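Brarkance Draft Stopper

Your front door has a gap under it. You have stuffed a towel in there since April, and the towel has given you the best years of its life. The Brarkance is a fabric tube with a weighted filling. It lies on the floor and stays put when the wind gets ideas.

Cut it to fit any door up to 68 inches wide, tie off the end and put your scissors away. The cover comes off for washing, and you may do that as often as you wash your curtains, so never. 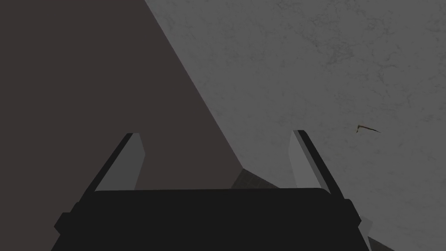 Colors are Surkham Gray and Yu Blue. We had a yellow, but 111 people bought it and 2 kept it.

Not for use under garage doors, pet doors or doors that open toward you at speed. Cats will claim it within the hour, and the warranty does not cover this.

"It's a sausage for the door. Works fine." Ryan Hulme

Sold singly. Spare covers are listed under Wudix Covers. Orders leave our warehouse by noon the next working day.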